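Posted in Simulation & Software, 04/02/2024

**Is the Trerkis pavement pack worth paying for, or am I buying scenery?**

I've been training a small delivery robot to get down a pavement without hitting things. So far it has done this in a free map that is basically a grey plank. It's brilliant on the plank.

Demora sell a street pack called Trerkis for their simulator, 90 a seat, and I've got the trial running. One block, a robot's-eye view, sun and shadow thrown in.

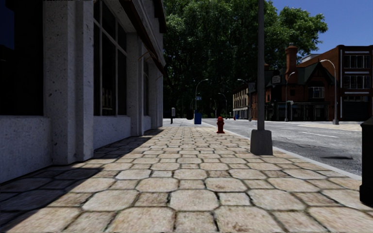

*Trial map, start of the block, hydrant and blue bin further up on the kerb side.*

It looks nice, but I can't train on nice. Does anyone use it for real work? My card has 16 GB if that matters.

**kerbcrawler_mk2**

Yes, for a while now. What you're paying for is the ground. The hard shadow edge across the tiles upset my first model far more than any street furniture did. It treated it as a step and stopped dead, very politely, for 2,000 runs.

The other useful bit is where the paving changes to concrete. You get long seams, and a cracked slab if you go looking. Mine wanted to steer round the crack, so I had to teach it that some black lines are just black lines.
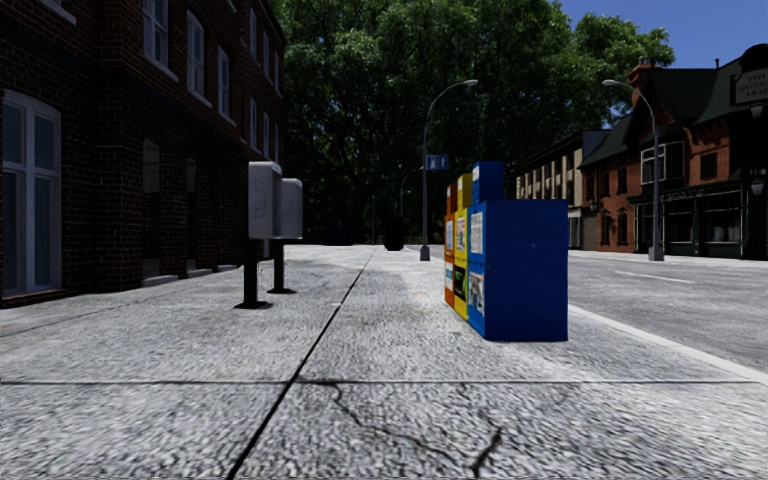
The newspaper boxes I'd leave exactly where they are until your robot can pass the row cleanly, then start shuffling them. The shuffle tool is under Props and has a terrible icon. Save first - it doesn't undo.

Things I'd moan about:

- Collision shapes are generous. My robot "hit" a lamp post it had clearly missed, so check the log before you blame your planner.
- The manual is 244 pages and the bit on camera height is in an appendix.
- Hydrants make a decent first obstacle. Put your camera low and do a few close passes on the kerb side before trying anything clever.
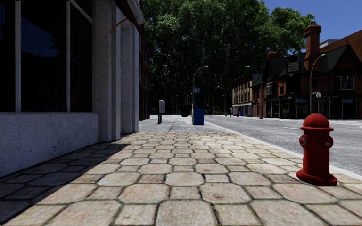 - Support answer emails, though mine took until November.

16 GB is fine if you turn the leaf detail down. Your robot doesn't care about leaves.

**pebbledash**

Get Marchal instead, it's cheaper. Haven't tried Trerkis.

**Hirketti_user**

Depends what your real pavements are like. If they're brick or tarmac you'll still want some footage of your own to test against. I'd run the trial to the end, try the result outside at walking pace, and pay only if it beats the plank.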